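January 4, 2025

I spent most of August reading the enrollment rules of the Hillow community, and a fair part of the months since then rereading them. My grandmother's family came from the Drisgate side of the river, and my cousins asked me to work out whether our line qualifies under the revised constitution. These are my notes so far. They are not legal advice, and the enrollment office has the only opinion that counts.

## What changed

The old rule required descent from a person named on the base roll, plus residence on community land for at least two years before applying. The revised rule keeps the roll and drops residence. It also adds a second route, for people who descend from a sibling of someone on the roll. The sibling route matters for us, as our ancestor was working away from Drisgate when the roll was taken and does not appear on it. Her older brother does, on page 19.

The base roll has 300 entries. Each one gives a name, an approximate age, a household number and sometimes a place of birth. It does not give parents. To use the sibling route you have to prove shared parentage from some other record, and the rules list what is accepted:

- a baptism, marriage or burial entry naming at least one parent
- a court or land record that states the relationship
- a school or agency file made before the base roll was closed
- sworn statements from two enrolled members outside the applicant's household

Sworn statements alone are not enough. They can only support a document from one of the other groups. I missed this on first reading because it sits in the definitions section, well away from the list.

## What we have

We have a marriage entry for our ancestor that names her father. We also have a land record for the brother, a transfer of a garden strip at Chou landing, in which he is described as the son of the same man. The spelling of the father's name differs by one letter between the two. The rules allow for variant spellings if the variants are "reasonably explained by the language or hand of the recorder." They don't say who explains them.

Age is the weaker point. The marriage entry makes her 19. If that is right, she was born after the father left Drisgate the first time, and the brother's age on the roll puts him before it. This is possible for full siblings. It is also possible for half siblings, and the revised rule says "sibling" with no further definition. An earlier draft, circulated for comment, said "full or half sibling." The words were gone from the version that passed. I can't tell if they were removed on purpose or trimmed as unnecessary.

I wrote to the office to ask. The answer was that half siblings are handled case by case and that I should submit the file as it stands.

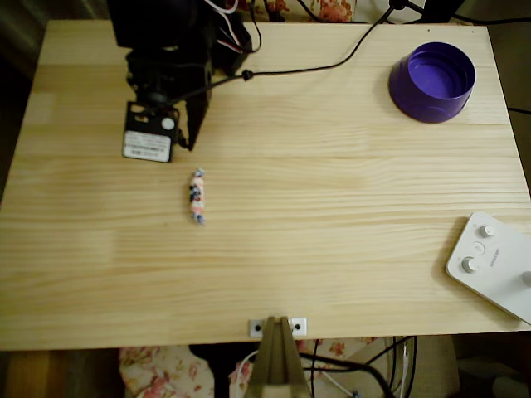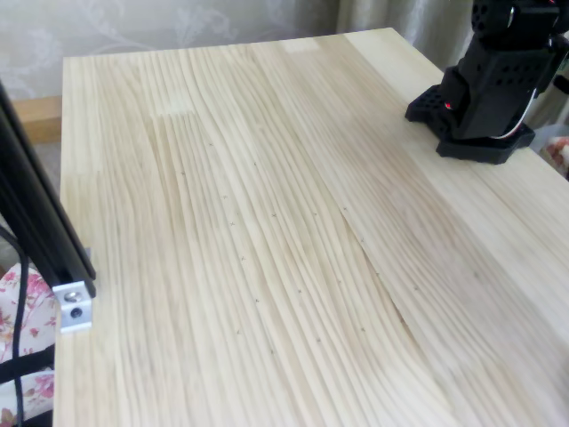
## Reading the land record

The transfer is written in a mix of English and the local trade spelling, and the boundary description took me longer than the names. It runs from the landing to "the Zarnuno stone," then along the water to a fence. I had assumed Zarnuno was a person. On the oldest survey it is a stretch of shore below the landing, with a marker drawn at the upstream end. Later surveys leave it off.

This has some use beyond curiosity. The household numbers on the base roll follow the shore in order, starting upstream. If the strip started at that marker, the household there should carry a low number, and the brother's does. It is not proof of parentage, but it ties the man in the land record to the man on the roll, which the name alone does not do. There are two other men on the roll with the same first name, and both belong to high-numbered households at the far end.

I have redrawn the boundary on tracing paper over the modern map. The shoreline has moved, so the fit is poor along the lower edge. The upstream end lines up well enough to include.

## The file as it stands

1. Application form, sibling route, one for each adult applicant.
2. Birth records linking each applicant back to our ancestor.
3. Her marriage entry, certified copy.
4. The brother's land record, certified copy with a typed reading.
5. The roll page, copied from the public volume.
6. A one-page note on the father's name, listing each spelling and its source.
7. The boundary tracing, with both surveys cited.
8. Sworn statements. One is signed. The second is promised.

The fee is 40 dollars per adult and nothing for minors listed on a parent's form. Copies must be certified within the year before filing, which rules out the marriage entry my aunt ordered for an earlier attempt. I have sent for a new one.

One open question is whether cousins can share a single set of supporting records. The form says each application must be complete in itself. The instruction sheet says related applicants may cross-reference a lead file. I am going by the form for now and making full sets, and will ask at the counter when I take them in.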